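Sweatpants

From the Famolitz Home and Clothing Encyclopedia

Sweatpants are loose, soft trousers made of knitted fabric, worn for sport, for rest and for everyday errands. They are called sweats or joggers in the United States, tracksuit bottoms or joggers in Britain, and track pants in Australia and some other countries. The name is sometimes used for any knitted trousers with an elastic waist, but in a narrower sense it means trousers made of fleece-backed cotton or a cotton blend.

This article treats the garment itself, its fabric, and the usual ways to wash, fold and keep it. For the matching upper garment see Sweatshirt.

Contents
1 Construction
2 Fabric
3 Color
4 Washing and drying
5 Folding
6 Storage
7 Wear and repair
8 See also
9 Notes

Construction

A simple pair of sweatpants is cut from two main pieces, one for each leg, joined at the inside leg and along the center seam. Many patterns use four pieces, with front and back cut separately, which gives a side seam where a pocket can be placed. The waist is closed by a wide elastic band. The elastic may be put inside a tunnel of folded fabric, or it may be stitched directly to the fabric in several rows. In both cases the cloth is longer than the elastic when it is at rest, so the waist looks gathered when nobody is wearing the garment.

Many waistbands also have a drawstring. It goes out through two eyelets or buttonholes at the front and is tied in a bow. In children's clothing the string is often left out or is only decorative, and in that case it is sewn flat to the band.

The lower end of the leg can be finished in different ways. An elastic hem or a ribbed cuff holds the leg close to the ankle. An open hem falls straight over the shoe and is preferred by people who find cuffs tight.

Fabric

The typical fabric is sweatshirt fleece, a knit with a smooth outer face and a brushed inner side. The brushing pulls up short fibers from the loops at the back of the cloth, and these fibers hold air and make the garment warm. If the loops are not brushed, the fabric is called French terry. It is thinner and cooler, and it is more common in spring and summer clothing.

Weight is given in grams per square meter. The Ristine pattern book, which is used in several evening sewing courses, recommends a fleece of 310 grams for winter trousers and 271 grams for a pair to be worn all year. Heavier cloth keeps its shape well but dries slowly and makes a thick bundle when it is folded.

Pure cotton is soft and takes up moisture. Polyester is added for strength and for quicker drying. A small part of elastane is sometimes knitted into the cuffs so that they return to their size after stretching.

Color

Grey is the color most people connect with the garment. The speckled grey known as heather, or as marl in British use, is made by mixing dark and light fibers before the yarn is spun. The result is not even when it is seen from near, and small pieces of lint are less visible on it than on black or navy. Water shows on it very clearly — a splash from the kitchen sink makes a dark spot until the cloth is dry.

Washing and drying

Sweatpants are usually washed inside out, with the drawstring tied, and together with clothing of similar weight. Warm or cool water is enough for normal dirt. New fleece gives off much lint in its first washes and should be kept apart from towels and dark socks. Fabric softener covers the brushed fibers with a thin layer, and over time the inside becomes flat and less warm.

A hot dryer can shrink cotton fleece, mostly in the length of the leg, and it also weakens the elastic. When the garment is dried on a line, it is better to hang it from the waist, and the pocket bags should be pulled out, for they are the last part to dry.

Folding

A flat, wide surface makes the folding easier. A table is best, but in many homes it is done on the bed.

In the most common method one leg is laid over the other so that the waistband is doubled. The point of the center seam, which sticks out at the side, is turned in to make a straight edge. The legs are then folded up toward the waist once or twice. The finished piece is a rectangle with the waistband on the outside or just inside the last fold.

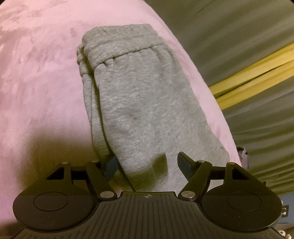

A gathered waist never lies completely flat. The band is thicker than the rest and pushes the layers apart, so a stack of several pairs tends to lean to one side. Yi-chun Peng, in her household handbook Dement, advises turning every second pair around in the stack, so that the waistbands do not all come on the same side. She also describes a rolled form, in which the doubled trousers are rolled from the cuffs up and the roll is tucked into the waistband. The roll is good for travel but leaves more creases.

Storage

Folded sweatpants can be kept on a shelf or standing on edge in a drawer. For the second way the drawer should be some 20 centimeters deep, and the pieces should stand close enough to support each other without being pressed. Hanging is possible, but heavy fleece can take a mark from the bar of the hanger.

Wear and repair

The knees and the seat lose their shape first. Small balls of fiber, called pills, form on the inner thigh, where the legs rub together, and can be removed with a fabric comb. When the elastic is tired, it can be replaced through a short opening in the tunnel. The Chow sewing guide gives a strip of elastic 38 millimeters wide as the usual choice for adult sizes. A narrower one may twist inside the tunnel — a few vertical stitches through all layers will hold it in place.

See also
Drawstring
French terry
Laundry folding
Sweatshirt
Waistband

Notes
The section on folding was last revised on 2023-05-30. The older version described only the rolled form.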